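The Second Life of the Town Hall Dance

Walk into the hall at Stinesbridge an hour before the music starts and you'll hear it before you see anything: a caller clearing her throat into a microphone, a fiddle sliding up to pitch, somebody's hard-soled shoes trying out the floor. I came for one evening last August to write a short piece about old-time social dancing. I've been back 8 times, and my calves have never been in better shape!
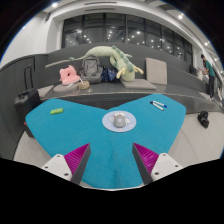
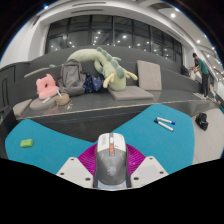
Social dancing of this kind (long lines, squares, the odd waltz to let people breathe) very nearly disappeared from small towns in this part of the country. Kassab, the next town over, let its dance lapse when the band retired. Tillano kept going with a record player and a handful of couples. Then, over a couple of winters, people started turning up again, many of them in their twenties, and plenty of them with no partner and no clue.

Shirley Mottram has been calling since she was nineteen, and she loves beginners. "Give me a room that doesn't know its left hand," she told me. "They listen! The good dancers are all chatting by the second time through."

Her method is wonderfully plain. She teaches 2 figures before the first dance and adds the rest as she goes, always walking it through without music. If a line falls apart she keeps calling, and the band keeps playing, and sooner or later everyone washes up opposite somebody. I spent most of my first reel facing the wrong way, and a man in suspenders simply turned me by the shoulders and carried on with his story about a tractor.

The tunes deserve an article of their own. The house band, Usetti, plays from a battered binder of 270 of them, collected from old players' notebooks and from cassettes recorded in kitchens. Some have three different names. One has no name at all and is listed under the stain on its page. They play them fast, but never so fast that you lose the step, and when the accordion drops out and leaves the fiddle alone for a turn, the whole room seems to lift.

By nine o'clock there were 40 of us on the floor, windows open, faces shining. I danced with a retired mail carrier, a nursing student and a boy of ten who knew every figure cold and corrected me very kindly.

If you'd like to try it, wear shoes that slide a little and bring water. Come early for the walk-through, and say yes to whoever asks you first. The last waltz is at half past ten, and they do hold it for people who are still putting their coats on.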